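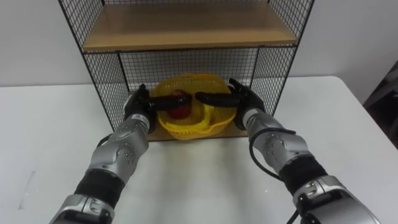 Lelstead Seed Swap — April meeting notes

Okay, I'm typing these up on Friday over coffee, so forgive the spelling. Dorota Walczak chaired and I took notes (again!).

We started with last month's minutes, which went through fine once I fixed the bit where I'd put the tomato table in the wrong hall. Sorry!

Swap day. We're going with a 4 p.m. start so the school families can make it. Dorota wants six tables, I wanted more, and she won because the hall at Wandness Road gets so cramped by the door. Beans and squash go along the back wall, flowers by the windows. I'll do the signs.

Envelopes. We ordered 4,000 of the small brown ones last year and still have a ton left, so no new order. Everyone please write the variety AND the year on yours — "big red one" doesn't help me much.

Flyers. Agreed to print 200. Mrs. Szczepańska has offered to put a stack in the bakery and said yes to the library too, which is lovely of her.

Vernura potatoes. Long talk about this one! Half the room swears by them and the other half had blight two years running. We agreed to let people bring them as long as they're certified seed potatoes and go on their own table.

Money. Hall rent is paid through summer. Donation jar stays.

To do: I'm booking the hall, Dorota's emailing the allotment group, and whoever has the folding cart, please bring it back!

Next meeting is same place, 6 p.m. Bring snacks.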